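Ticket: Walking tour page for Brisudley – wrong opening hours, wrong distance, map pin in the river
Opened by: Rekha Namboodiri
Assigned to: Dinesh Marar
Status: Reopened
Product: Clirnex visitor guide, web version

Rekha Namboodiri wrote:
The page for the Brisudley old town walk says the chapel of the weavers is open every morning. It isn't. I had two visitors write in after walking up the hill to a locked door. The page also gives the walk as 7 miles, and I don't believe that for a second. The old printed leaflet says 6 and even that includes the detour to the mill. Last thing, the pin for the starting point sits in the middle of the river. Please fix all three.

Dinesh Marar wrote:
Hours changed to "by appointment." Pin moved to the east end of the bridge. Distance is calculated by the route tool, so I left it alone. Closing.

Rekha Namboodiri wrote:
Reopening. The pin is back in the river. I cleared my cache before anyone asks. And "calculated by the route tool" is not an answer when the route tool is the thing I'm complaining about.
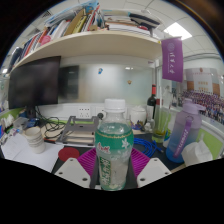
CONTENT ERRORS / TOWN PAGES

Dinesh Marar wrote:
I can see the pin in the right place on my side. Which browser? Could you also check whether you are looking at the Plorasbridge page by mistake? The two walks share a starting photo.

Rekha Namboodiri wrote:
I know the difference between Brisudley and Plorasbridge, I grew up between them. Same result in two browsers, and on my sister's laptop. The share link shows the correct pin. The page you reach from the county menu does not. So I suspect there are two copies of this page and you fixed one.

Anitha Fernandes wrote:
Rekha is right, there are two copies. The county menu still points to the one imported from the old site. I redirected it to the current page. That should take care of the pin and the hours together.

Rekha Namboodiri wrote:
"Should." I'll look again tomorrow.

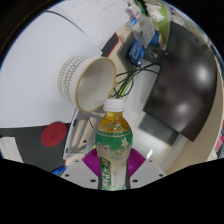
Bottled tea, white cap and green label

Rekha Namboodiri wrote:
Pin is good. Hours are good. Distance still says 7 miles. Now the text also says the market hall was built 100 years before the church, and it used to say after. Who touched that?

Anitha Fernandes wrote:
The redirect brought up the newer text, which came from the Krishnan edition of the guide. I have no way to tell which one is right. Asking Hartmut.

Hartmut Steinbach wrote:
The church is older. The nave is, anyway – the tower was put up much later and I think somebody took the tower date for the whole building. Change it back. While you're in there, the paragraph about pilgrims resting at the spring has no source that I know of. I would cut it, or at least write "according to local tradition."

Dinesh Marar wrote:
Church date reverted. Spring paragraph now says "according to local tradition." For the distance, I exported the route and found that it goes out to the mill, comes back to the square, and then goes out to the mill again. The second trip is a duplicate segment. Removed. The page now shows 6 miles.

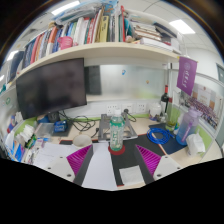 Clirnex Visitor Guide – Town and Trail Pages Team

Rekha Namboodiri wrote:
6 it is. I'm not convinced this was the only route with a doubled segment, though. Has anyone looked at the others?

Vasanthi Abeysekara wrote:
There are some 80 walks from the same import. I'll open a separate ticket for them. Please don't add them to this one.

Rekha Namboodiri wrote:
Fine. Send me the number when it exists. I've been told "separate ticket" before. Leave this one open until I've seen the page from the county menu again – the last two fixes both looked done on your side first.

Status changed to: Waiting on reporter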